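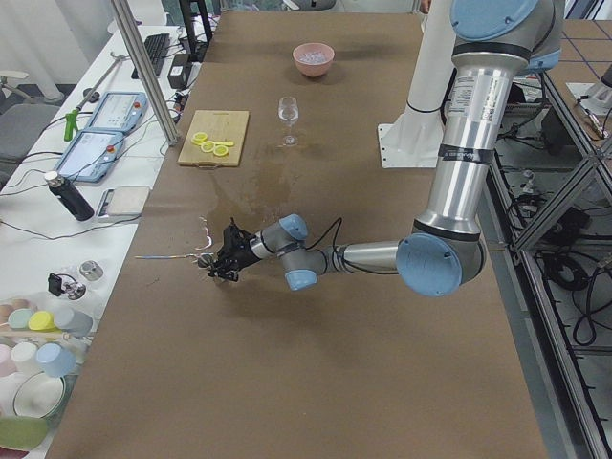 Betreff: Re: [Eiskeller] Goveck, Jahreszahl über der Tür
Von: Lenuța Onu

Liebe Liste,

ich antworte gesammelt, weil mein Posteingang inzwischen mehr Meinungen zum Govecker Keller enthält, als der Keller Steine hat. Zur Erinnerung, womit es im März losging:

> wir waren gestern noch einmal unten. Über der inneren Tür
> steht eindeutig 1676, mit etwas gutem Willen auch 1876, aber
> den haben wir nicht. Damit wäre Goveck der älteste Eiskeller
> der Gegend und die Tafel am Parkplatz müsste neu gemacht
> werden. Die Treppe hat 11 Stufen, die Wand ist tadellos
> trocken, und im Gewölbe hängt noch der Haken für den Flaschen-
> zug. Ich bitte um Zustimmung bis Monatsende, dann
> bestelle ich die Tafel.
>
> PS: Wer hat meine Taschenlampe?

Die Taschenlampe habe ich. Die Zustimmung leider nicht.

1. Die Jahreszahl

Ich habe mit Streiflicht fotografiert, morgens, mittags und einmal um 22 Uhr, was mir ein interessantes Gespräch mit dem Jagdpächter eingetragen hat. Die zweite Ziffer hat eine Einschnürung. Eine Sechs mit Einschnürung ist mir in keiner Inschrift begegnet, eine Acht mit ausgeplatzter Ecke schon in ziemlich vielen. Dazu kommt der Stein selbst. Er sitzt sauber im Ziegelverband, und die Ziegel haben ein Format, das es 1676 schlicht nicht gab. Man kann natürlich annehmen, dass ein alter Stein später umgesetzt wurde. Dann wäre aber der Stein alt und der Keller trotzdem jung, und für den Parkplatz bräuchten wir eine Tafel mit Nebensatz.

Der Hinweis, die Gräfin habe doch »schon immer« Gefrorenes serviert, stammt aus der Festschrift des Gesangvereins. Ich habe sie gern gelesen. Die Quellenangabe lautet »wie man weiß«.
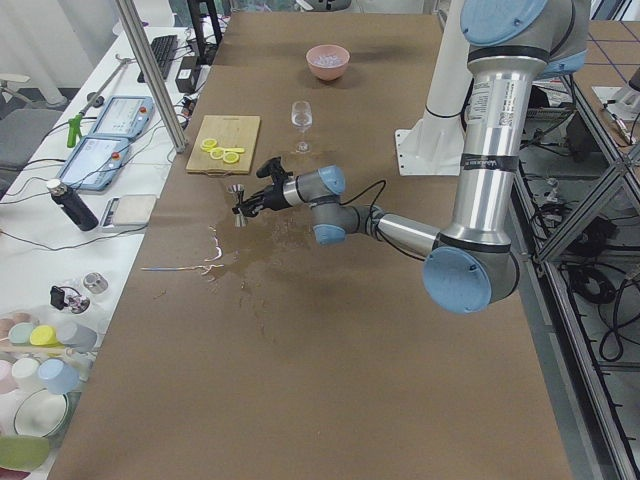 2. Das Lieferbuch

Im Nachlass der Brauerei Kurar liegt ein Heft, fleckig und nach Hefe riechend, auf dem Umschlag steht »Eis«. Ein Winter ist vollständig eingetragen: 104 Fuhren vom oberen Teich nach Goveck, jede mit Fuhrmann und einem Häkchen für das Bier, das er danach bekam. An manchen Tagen gibt es mehr Häkchen als Fuhren. Der Betrieb war also groß, und er gehörte zur Brauerei. Ein gräflicher Keller für Sorbet und Wildbret braucht solche Mengen nicht, selbst wenn man der Gräfin einen gesegneten Appetit zugesteht.

Leider fehlt dem Heft das Jahr. Es fehlen auch die letzten Seiten, jemand hat sie säuberlich herausgeschnitten. Wer eine Erklärung hat, die ohne den Gesangverein auskommt, möge sich melden.

3. Die Wand

Carrilho hat gebohrt (mit Genehmigung, die Kopie liegt bei mir) und hinter der inneren Schale einen Hohlraum von 30 Zentimetern gefunden, gefüllt mit Torf und etwas, das einmal Stroh gewesen sein könnte. Das ist eine ordentliche Dämmung und spricht ebenfalls für das späte Datum. Die frühen Keller, die ich kenne, sind gemauerte Gruben mit Erdhügel darüber. Trocken ist die Wand übrigens nur, wenn man sie im trockensten Frühjahr seit Menschengedenken besucht. Bei Carrilhos Bohrung lief es.

Offen bleibt der Abfluss. Ein Keller dieser Größe ohne Abfluss wäre im Mai ein Schwimmbad gewesen. Ich vermute ihn unter dem Schutt in der Nordecke und suche Leute mit Schaufel. Leute ohne Schaufel, aber mit Ansichten haben wir genug. 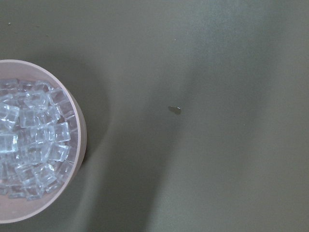 Teicheis war Lagerware, kein Genussmittel, und das gehört auf die Tafel, egal welche Jahreszahl am Ende darübersteht. In den bisherigen Entwürfen lese ich von »kristallklarem Natureis«, das man sich in die Gläser tat. Durchsichtige Würfel wie die gehäuften in der flachen Schale hätte in Goveck kein Fuhrmann erkannt. Was vom Teich kam, waren gesägte Platten mit Luftblasen, Laub und gelegentlich einem Frosch, und sie wurden im Keller zerschlagen und festgestampft, bis ein einziger grauer Klotz daraus wurde. Man stellte Fässer daneben. Hinein kam es in kein Glas, jedenfalls in keines, aus dem jemand freiwillig getrunken hätte.

Mein Vorschlag für den Text, zur gefälligen Zerpflückung:

»Eiskeller der Brauerei Kurar, vermutlich 1876. Eingelagert wurde Eis vom oberen Teich. Zweischalige Wand mit Torffüllung. Bitte nicht hinuntersteigen, die vierte Stufe ist lose.«

Das ist kürzer als der Entwurf mit der Gräfin und kostet laut Schildermacher auch weniger, er rechnet nach Buchstaben. Wer an 1676 hängt, darf mir gern eine Vergleichsinschrift schicken, bitte als Foto und nicht wieder als Bleistiftzeichnung aus dem Gedächtnis.

Die lose Stufe ist ernst gemeint. Ich habe sie gefunden, während ich die Taschenlampe suchte.

Viele Grüße
Lenuța

PS: Die Fledermäuse sind ab dem Herbst wieder im Keller, bis dahin muss der Schutt draußen sein. Einsprüche der Fledermäuse nehme ich nur schriftlich entgegen.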